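Spent part of the morning arguing with Carol Kettle over what "a couple" means. I say two. She says it can go up to three if nobody's being strict. We've worked together long enough that this counts as a normal start to the day.

The reason it came up: I'd told her a couple of people had dropped out of the reading, and she set out chairs for one more missing person than I meant.

Easy enough to fix. But it got me onto the bigger group of these words. Couple, few, several, handful, dozens. We use them all day and I doubt any two of us in the office have the same list.

So I asked people to write down the lowest and highest number they'd accept for each one. No talking, no looking it up.

"Couple" was the closest to agreement. Most put two and two. Carol put two and three, underlined.

"Few" started at three for almost everyone. The top end was a mess. Hayley Fairclough wrote 20, and when I asked her about it she said it depends what it's a few of. A few people at a party could be five. A few people at a stadium could be 20 easily.

I think she's right, and it annoys me, since it wrecks my chart. The size of the thing you're picking from changes the word. A few grains of rice is more than a few houses.

"Several" was the one people got cross about. Half the room has it above "few" and half has it as the same word in a nicer coat. Jomar Evangelista wouldn't give a top number at all. He says it means "more than I expected," so you can't put a limit on it.

Mélanie Fraser grew up speaking French and says "quelques" gives her less trouble than "few" and "a few," where one small word flips the whole feeling. "Few people came" is a complaint. "A few people came" is fine. Same number of people.
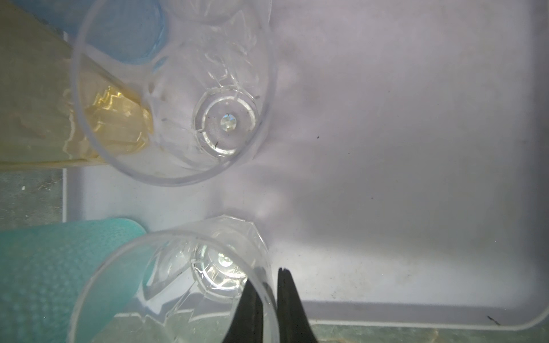 That one has stayed with me more than the numbers have. You could put the same 20 people in the hall both times, and the only thing the "a" tells you is how the speaker feels about it.

Phyllis Clegg, who edits the Cludthorpe newsletter, has a house rule: if you know the number, print the number. She'll allow "dozens" but only with a note to her saying how many dozens.

I like the rule for a newsletter. I wouldn't want to live by it. If I ask you to wait a few minutes and you say "how many," we're going to have a bad afternoon.

Someone asked for the chart. I'll post it once I've got "handful" sorted out — right now the answers run from 3 to 100, and I'm fairly sure the 100 was Jomar.

Carol has read this thread and would like it known that she stands by three.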